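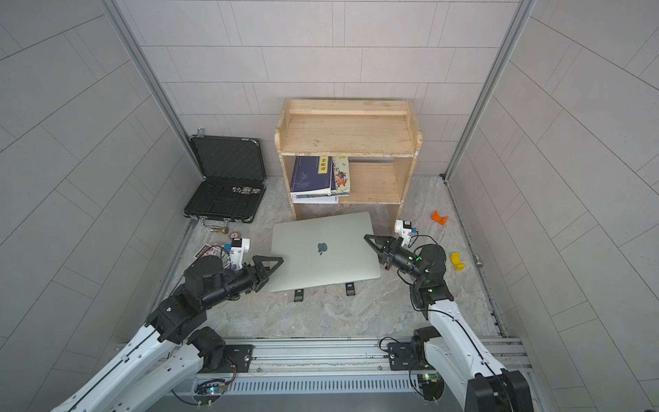 The Pine Shelf and Everything Around It

Welcome back to the gallery! If you came over from the garden pages, wipe your feet, we're indoors now. August was my month for small storage, and this page is for the little pine shelf I picked up at the Bisht market in Sovalau, plus all the odds and ends that have gathered near it. It's a short page with a lot of chatter, so skip to whatever you came for.

The shelf
I paid $27 for it, which I thought was fair for bare wood (the seller wanted more and then didn't want to carry it home). There's a flat top with a low raised edge at the back and sides, and an open part underneath split into two bays. No doors, no drawers, nothing to jam. I've gone back and forth on oiling it and I keep landing on leaving it alone. I love pale pine with gray, and between those wall tiles and the marbled floor there's plenty of gray for it to sit against.

The left bay
Books and paper! The dark blue one and the picture book with the cartoon figure are the two I get asked about most. I can't read the Chinese characters on the yellow label, so please don't write and ask me for the title. I bought them for the pictures and I'm not sorry. The white papers go flat at the bottom of the pile, and yes, they stick out a little at the front. My plan was to trim everything to fit. My plan has been to trim everything to fit for a long time now.

The right bay
Bare wood, and I like it that way. Every shelf I've ever owned got filled the same afternoon it came into the house, and then there was nowhere to put anything down. With this one I'm keeping a bay open for as long as I can stand it. A friend of the site wrote in to suggest a Torby basket, the soft kind with the rope handles, and I did look at them. They're lovely. They're also wider than I wanted, and the small size was sold out in every color except a green I couldn't live with.

The case
Readers of the toolbox page will know how I feel about a case with cut foam. A place for each thing, and if a thing is missing you see the hole! The black one by the wall has silver edges and proper metal latches, and the inside is all dark recesses. Right now the dice are about the only things I could point to and say they live there. I'd like to fit it out fresh with Mastex foam, the sort you pull apart in little cubes, so that it suits what I've got. If you've used that foam, tell me whether the edges crumble. I've had one yes and one no so far and I need a tiebreaker.

The tiles and the floor
Several of you asked about the tiles after the last update. They're large, pale gray, laid offset like bricks, with thin white grout lines. I'm a big fan of offset rows. The eye forgives them. With a straight grid I end up staring at the one line that wanders, and then that's my whole evening gone. The floor has a marble pattern with soft white veins and some darker gray ones, and small dark objects show up nicely on it, so I don't step on them (much).
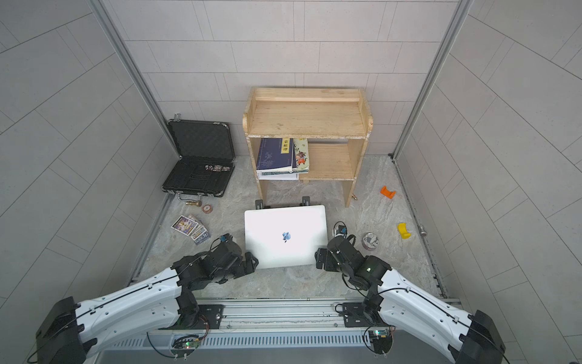

Cards out on the floor, case open by the shelf, laptop closed in the middle.

A word on the cards
Purple, yellow and blue, bright as candy. I keep 104 of them in a shoebox and the rest in a binder that doesn't close any more. For a while I wanted to stand a few along the top of the shelf, leaning on the raised back, and change them with the seasons – and I may still do that once I find little stands that don't look like office supplies. If you make your own out of scrap wood, send me a picture and I'll put it up on the readers' page.

The brass fitting
Brass and gray stone colors together, what a treat. It's a piece I would happily keep on display, though I know most people would put it in a drawer with the plumbing bits. The small round brown disc near it is one of those bits that moves from room to room in my life. I've stopped asking.

The laptop
Silver, lid shut, small dark logo. It's going to get a spot on top of the shelf when I've measured properly. I want it to lie flat up there with room for a cup next to it, and I'd like the cup to be well away from the edge, for reasons that will be clear to anybody who read the spring page. Flat and closed is how I keep it between jobs, and I'd rather give up the top of the shelf than have another charging station with cords all over.

Still to do
Sand the front edge of the shelf where it catches on sleeves. Decide about the papers. Order the foam, once somebody settles the crumbling question. Put the dice in one recess and leave them in it. I gave myself 13 evenings for all of this back when I started, which sounded generous at the time.

Shelf questions people have sent
Does it wobble? Mine didn't when I put it down at home, but I did get the one I'd leaned on at the market. Would it hold a row of heavy cookbooks? I wouldn't. Paperbacks, picture books and paper are plenty for me. Can you get another like it? Try the back row at Bisht, early, before the frame sellers have taken up all the walking room. Bring cash and something soft to wrap it in for the ride home, as bare pine dents if you so much as frown at it.

There are almost 200 pictures in the full gallery now, going back to the first kitchen page. The window seats are next, followed by the hallway hooks if I can get them straight.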